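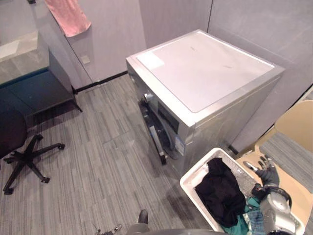

Gleice Rezende

How to run a wash shift with the robot at Stalwood

Quick version, I have a load waiting. Full manual is in the office – ask Marcelino.

Before you start
Door all the way open. It swings left, so keep the left side clear. Basket goes at the front right corner of the washer, set on an angle. Straight on and the hand keeps knocking the rim.

Sorting
Still your job. Darks and colors can share a basket on the short cycle, towels go seperate. Check pockets. Zip the zippers. Big items on one side, small stuff next to them, or the small stuff gets buried and left behind.

Running it
1. Press start on the tablet, step back past the chair.
2. Let it do the first reach without you. Don't help.
3. Two missed grabs, hit pause. Shake the item out, put it back on top.
4. Look in the basket when it says done. Socks!
5. Close the door yourself, pick the cycle yourself. It does not do that yet.

Error 17 is a lost grip. Error 304 means call Mirela, don't restart.

What changes for you
Less bending, more watching. My back likes it, my patience less so. Folding stays with us, so does anything stained. Hours stay the same through February. After that the folding table gets a second person – sign up with Mirela if you want it, and write down every pause in the log, even the dumb ones, becuase that's what we bring up when they ask how fast it should go.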